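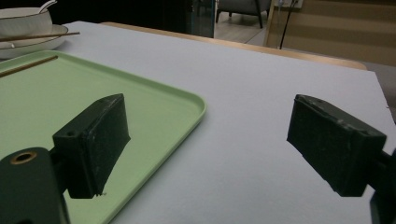

Nuvport, February

Student project report: finding the width of the gripper opening from the wrist view
Beril Değirmenci

1. What the project was for

The table-setting recordings made with the hand-held gripper are only useful for training if each frame comes with the opening between the two fingers. The older software, Grokerar, read this from printed markers. My task was to write a module that gets the same number from the fingers themselves, with no markers, and to fit it into Wirnero, the tool we use for cutting and labelling recordings.

The project ran for 11 weeks. The first two went on reading the old code, which had few comments and one very long function that did nearly everything.

2. Method

The fingers always come into view from the two lower sides, so the module does not search the whole picture. It works in a fixed band and looks for the top edge of each finger. A straight line is fitted to each edge, and the distance between the inner ends of the two lines is turned into an opening in millimetres with a calibration table.

The table was made by closing the gripper on metal blocks of known width and storing the result for each one. Between the stored values the module interpolates in a straight line. I tried a curve as well, but it made little difference in the middle of the range and went badly wrong near the fully open end, so I took it out.

Brightness is the main cue. Dark green fingers over a white table top give a strong edge and the line fit settles quickly. The left finger is harder when it is over the mint-green tray, as the step in brightness is smaller and the rim of the tray can give a second edge close to the one we want. Scratches along the top of the fingers also break the edge into short pieces. I joined pieces that lay on the same line and threw away any that were too short.

3. Fitting it into Wirnero

Wirnero expects every module to return a value and a confidence for each frame. I based the confidence on how well the two lines agree with the edge points. If it drops below the limit, the frame is marked for checking by hand and the last good value is shown in grey next to it.

Output is smoothed over 5 frames. A longer window looked nicer on the plot but delayed the moment of closing, and that moment is what the labels depend on.

4. Testing

I labelled 900 frames by hand, taken from recordings that had not been used while writing the code. Labelling was slow and I changed my rule for where the finger edge begins part of the way through, so the early ones had to be done again. The set covers open, part-open and closed fingers, with bowls, plates, spoons and chopsticks on the table.

The module did well over the plain table and worse over the tray, as expected. Most of the large errors came from one cause: the line for the left finger had locked on to the tray rim. Adding a limit on how far the line may turn between one frame and the next removed most of these. It does not help on the very first frame of a recording, where there is nothing to compare with.

Thin objects were less trouble than I had feared. A chopstick gives two close edges of its own, but they are seldom at the right angle to be taken for a finger.

Speed was acceptable. The module keeps up with 30 frames per second on the lab desktop, though not on my laptop - there it has to be run overnight.

5. What is left to do

The calibration table belongs to one pair of fingers. If they are swapped, it has to be made again, and at present this means editing a text file by hand. A small calibration screen in Wirnero would be better.

The dark parts of the room behind the table are outside the search band and cause no errors, but the band is set by hand too. If the camera mount is moved, it must be checked.

The code and the labelled frames are in the Iyer folder on the project drive, with a short note on how to run the tests. The old Grokerar module is still there and can be switched back on in the settings file.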